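17/06/2019

Rullow bench, kitchen tools again

Okay, so the board is finally down on the big table and I'm much happier than I was with the bare top. Everything pale used to vanish against the old surface and I kept setting things down crooked. Now there are faint gray lines to line up against, and even when they fade out near the edges they're good enough for my eye.

Notes to self before I forget. The board is already picking up scuffs and little dark specks. I went over it with a damp cloth and got most of the gray off, but a couple of the marks are in there for good, I think. Please don't use the green scrubby side on it! I tried that on the offcut from Canstead and it took the face right off, left a rough patch like a sugar cube. Dish soap and a soft cloth, then let it dry flat.

Tools came over from the Irken box, the same lot we sorted in January. I do like the wooden-handled ones best. The grain is lovely on them, proper honey brown with the darker streaks, and the lettering down the side is cut in, so it should survive washing a lot better than the printed ones did (those were half gone after a few rounds). I oiled 3 handles with the Meireles oil last time and they drank it up, so this time I want to go thinner and wait overnight before anyone puts them back in the box. Handle blank on the shelf weighs 136 grams before oil, for comparison.
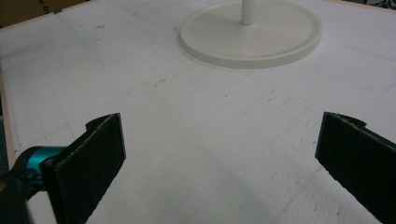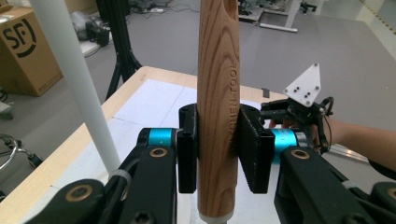
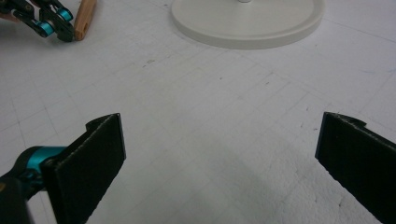 White board with the round base standing on it (first), the KITCHEN TOOL handle upright (second), bare stretch of board (third).

The white round base with the pole can live toward the back for now. I keep wanting to move it and then remembering how long it took to get it where it doesn't wobble. If you do have to shift it, lift from the base — the pole is a terrible thing to grab.

Shadows are still soft, good. I had the blinds half down and the overheads on, and I'd like to keep it that way until the handles are done so the color of the wood reads the same from one day to the next.

Spent far too long looking for the offcut bag. It was behind the paper roll. I've put it in the drawer under the kettle and written on it in big letters.

Ordering: more board from Canstead, they want 418 for the full pack and I'd rather ask for a half pack first. Also cloths. Also another bottle of oil, we're down to 2 fingers in the old one.

Next up is the spatulas, if the Irken list is right about which ones have wood on them. Oil first, box after.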